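Fórum Tratance » Automação de bancada » Teleoperação e ensino manual

Tópico: Demonstrações bimanuais com material flexível, taxa de descarte alta

petro_kobzar
Abril de 2019
Estou a gravar demonstrações por controlo remoto com dois braços montados frente a frente na mesma viga. Tarefa: agarrar um porta-cartões azul com uma garra, estabilizar com a outra, inserir o cartão. Tenho 143 episódios gravados e descartei 60. A maior parte dos descartes vem da fase em que as duas garras estão próximas: o operador perde a noção de profundidade e corrige aos solavancos. A política treinada com o resto copia os solavancos.
Alguém grava esta fase em separado?

nsayegh
Que câmaras tem o operador à frente durante a gravação? Só a fixa ou também as dos pulsos?

petro_kobzar
As duas coisas, em janelas separadas. Três vistas da câmara fixa e, no fim, uma de pulso:
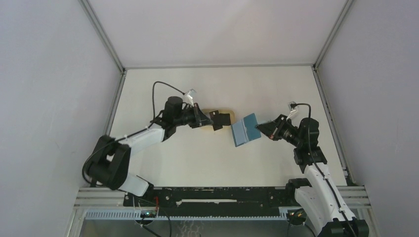
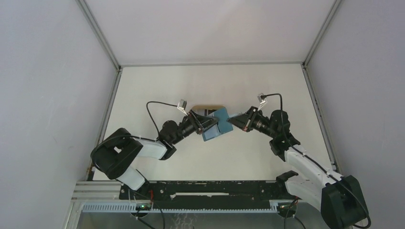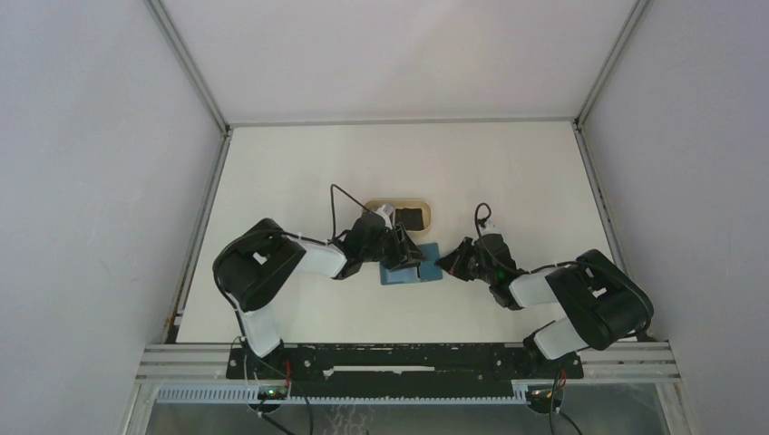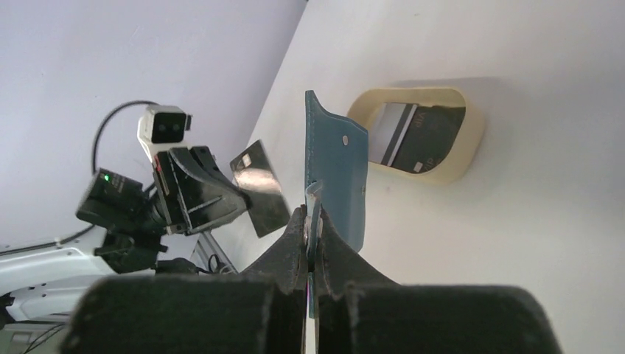

O operador alterna entre janelas com um pedal. Medi o tempo de reacção depois de cada troca e anda por uns 359 ms, variável conforme a pessoa. Durante esse intervalo os braços mestres continuam a ser seguidos, portanto qualquer tremor vai para o registo.

G_Benitez
Então o problema é o pedal. Ponha as vistas lado a lado, tamanho fixo, sem trocas. Na Visaditz fizemos isso em Fevereiro e deixámos de ver correcções bruscas na aproximação.

petro_kobzar
Já testei lado a lado. Com janelas pequenas os operadores queixam-se de não distinguir o bordo do couro.

nsayegh
Discordo da Graciela. Um filtro passa-baixo nos comandos antes de gravar resolve grande parte, com qualquer disposição de ecrã.

G_Benitez
Filtrar introduz atraso no seguimento e o operador compensa com movimentos maiores. Se filtrar só depois, offline, a acção gravada deixa de corresponder à imagem. Nenhuma das duas me serve para inserção.

nsayegh
Com uma frequência de corte razoável o atraso é inferior ao que o próprio pedal já causa. Usei assim com o Sandhu e treinou bem.

soledad.cortes
O Sandhu tem interpolação própria no controlador, a comparação não é directa.
Quanto à pergunta inicial: sim, gravo por fases. Aproximação, preensão, inserção, cada uma com etiqueta. Se a inserção falha, repito só essa a partir da pose guardada. O cuidado é variar a pose de partida, senão a política só aprende a inserir a partir de um ponto.

petro_kobzar
E o estado do objecto? O couro dobra de maneira diferente em cada preensão. Se volto à pose guardada, os braços coincidem mas a aba não.

soledad.cortes
Não volte a largar. Mantenha a garra que segura o porta-cartões fechada e recue só a do cartão.

v_ledesma
Acrescento a força de fecho. Com garra paralela e couro fino, fechar até ao batente enruga a aba e tapa a abertura. Limito a corrente na garra mestra e gravo a abertura comandada e a medida, em canais separados. A diferença entre as duas é o único sinal de contacto que tenho.

petro_kobzar
Só gravo a medida. Vou acrescentar a comandada.
Plano: 2 operadores, mesma tarefa, um com pedal e outro com mosaico fixo, depois trocam. Sem filtro em ambos os casos.

nsayegh
Inclua uma série com filtro, senão ficamos na mesma discussão.

petro_kobzar
Está bem, mas fica para o fim. O Adora, o gravador que uso, não guarda o comando bruto e o filtrado no mesmo episódio e preciso de alterar o formato primeiro.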